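Search this journal Enter keyword, author or DOI Search Advanced search

4. Working rules for handling unpackaged food

4.1 Scope of the rules

The rules in this section apply when a robot arm touches food that is not packaged, or holds it over an open vessel. They do not replace the risk assessment of the robot itself, which every site must have before the first power-on and which we treated in Section 3. We assume here that the arm is already safe for the people near it. The question is then a narrower one: what should an operator, a programmer and a kitchen supervisor agree on before a gripper goes into a bowl from which somebody may later eat?

We wrote the first version of the rules for the kitchen laboratory at Kemerton, and in April we revised it together with the staff of the second site, Kidberg. The two sites are different in almost everything. Kemerton has fixed benches and one kind of vessel. Kidberg works on an ordinary table, with the ingredients of the day standing where the cook has left them. Several rules which looked complete at Kemerton had to be written again after the first week at Kidberg, and we mark these with (K) in the text.

Rules are numbered in the order in which they are used during one task. The word "shall" means that the task must be stopped if the rule is not satisfied. The word "should" means that a deviation is allowed but must be entered in the log.

4.2 Preparation of the surface and the vessel

Rule 1. The working surface shall be cleaned before the session and again after any contact between the surface and raw food.

Rule 2 (K). Everything on the surface that does not belong to the task should be moved outside the swept area of the arm. If an object stays, it shall be entered on the surface sheet with its position. Closed or open containers at the back of the table are acceptable when the planned path does not pass over them. We were at first more strict on this point and asked for a completely free table. The cooks did not follow that, and a rule that is not followed is worse for the log than a softer one, because the sheet then says something that is false.

Rule 3 (K). Cables shall not cross the swept area. A cable that hangs down at the side of the table should be fixed to the table edge.

Rule 4. If the vessel has a loose liner, the liner shall lie against the bottom of the vessel before the arm starts. Corners of the liner may stand over the rim. They shall be included in the height of the vessel which the planner uses.

The last sentence of Rule 4 needs some comment. In the software of both sites the bowl is stored as a model with a fixed rim height, measured one time with an empty and unlined bowl. A paper liner changes this height, and it changes it in a different way each time. In the configuration of Figure 4 the corners of the white paper fold over the rim and their points stick out past it on the left and on the right, and the gripper comes into the bowl between them. A planner that knows only the ceramic rim will judge a path over such a corner as free. Our recommendation is to add a margin for the liner by hand. A better solution would be to measure the upper edge again after every change of paper, but neither of our sites had a sensor arrangement that did it reliably.

Figure 4. Gripper with a pale yellow block in a paper-lined bowl, two views from the head camera.
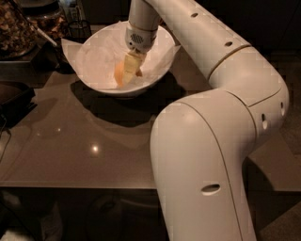
The margin has a cost. When it is too large, the arm has to release the item from a greater height, and a soft item will then be deformed or will roll against the wall of the vessel. During the revision Hongjun Fang proposed to separate the margin for entering from the margin for releasing, and this is now the practice at both sites. The entering margin is applied to the wrist and to the housing of the gripper. The releasing margin is applied only to the fingers and to the item which they hold. In our experience operators understand this separation quickly if it is shown to them with the arm switched off.

4.3 Holding and placing

Rule 5. The operator shall declare the food item before the grasp, in one of four classes: firm, soft, brittle, or liquid-bearing. The class decides the upper limit of the finger force.

Rule 6. A soft item should be held on its longer sides. The orientation of the item after the grasp should be checked by the operator on the camera view before the arm moves above the vessel.

Rule 7. If there is already food in the vessel, the operator shall declare it also, and shall say if contact between the two foods is allowed.

Rule 8. The fingers shall not touch food which is already in the vessel, unless this food has the same hygiene class as the item held.

Rules 7 and 8 gave the most discussion. The first version had only one sentence, "the gripper shall not contaminate the contents," and it was not possible to check it. Edmund Sikora, who was responsible for the hygiene part, asked that each rule should be one which an observer can answer with yes or no by standing next to the table. Contact of the fingers with the contents can be observed in most cases. Contamination cannot. We therefore moved the microbiological question completely into the cleaning plan (Section 5) and left only the contact in the handling rules.

A second difficulty is that the contact is often hidden. The item, the fingers and the wall of the bowl all cover a part of the contents, and a camera at the height of the head sees only one side. If the operator cannot say with certainty that there was no contact, the log shall say "contact not excluded" and the gripper shall be treated as after a contact. We insist on this because "no contact" was, in the first weeks, the value which the form entered automatically when the operator did not choose anything. The form was corrected, and the entries made before the correction are not used in the following.

Of the 1851 placements recorded after the correction, 591 were made into a vessel with a loose liner. In this group the task was stopped under one of the rules in 144 cases. Most of the stops were under Rule 4, either because the paper had lifted from the bottom or because the operator had not entered the margin. We do not compare the two sites by stop rate. At Kidberg the staff stopped a task more readily, also when they were only in doubt, and we consider this good behavior which a simple comparison would punish.

Rule 9. The release should be made with the lower end of the item in contact with the bottom of the vessel or with the liner. If this is not possible, the height of release shall be entered in the log.

Rule 10 (K). The operator should wait until the item is at rest before the fingers are opened completely.

4.4 Light and surface reflections

The rules up to this point speak of what the arm does. At Kidberg we had to add a group on what the operator is able to see. The polished brown tabletop there gives back the ceiling lamp as a bright spot in front of the bowl, and the arm and the bowl are also reflected in it as pale smears. The shadow of the bowl falls on the same part of the table. For a person at the table this is no problem. For a person who decides from the camera view alone, the edge of a shadow can be taken for the edge of an object, and the opposite error is possible too.
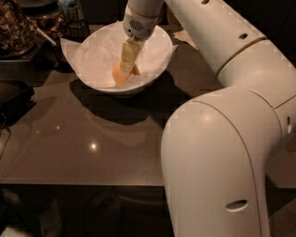

Rule 11 (K). If decisions are taken from the camera view, the room lighting shall be the same as during the operator's training, or the operator shall do one trial placement with a dummy item first.

Rule 12 (K). A matte mat should be used under the vessel when the tabletop is glossy. The mat shall not slide under the force which the arm can apply to the vessel.

Rule 12 is a "should" because the mats that we tried were not all easy to clean. The kitchen supervisor has to decide what is the greater disadvantage. The test report from Prillinach, where a similar mat is used below a weighing station, recommends exchanging the mat at each change of food class. We have no data of our own on the interval.

4.5 Ending the task

Rule 13. After release the arm shall leave the vessel on the same path on which it entered, with the entering margin of Section 4.2.

Rule 14. The liner should be removed by a person and not by the arm.

Rule 15. The gripper shall be inspected by eye for food residue after each task, including small openings and perforated covers near the fingers. Residue in a perforated cover cannot be removed by wiping, and the part shall be cleaned according to the plan in Section 5 before the next task.

Rule 15 was added at the request of the cleaning staff. The fingers were always inspected, because everyone expects food on the fingers, but the parts directly above them were not on the sheet. In a deep bowl these parts come close to the rim and to the liner, and with a soft item some material can be pressed upward between the fingers.

The complete sheet has 2 pages and is printed for each session. We tried an electronic version and gave it up, as gloves had to be taken off for every entry. The class names in Rule 5 follow the list of Bai, with the change that his "semi-liquid" is divided between "soft" and "liquid-bearing."

Related articles

Finger force limits for soft and brittle foods: a comparison of four class lists
Cleaning intervals for perforated covers on end effectors
Who may stop the arm? Stop authority in shared kitchens
Rim height estimation for vessels with loose liners
Paper or screen: session logs in wet and gloved work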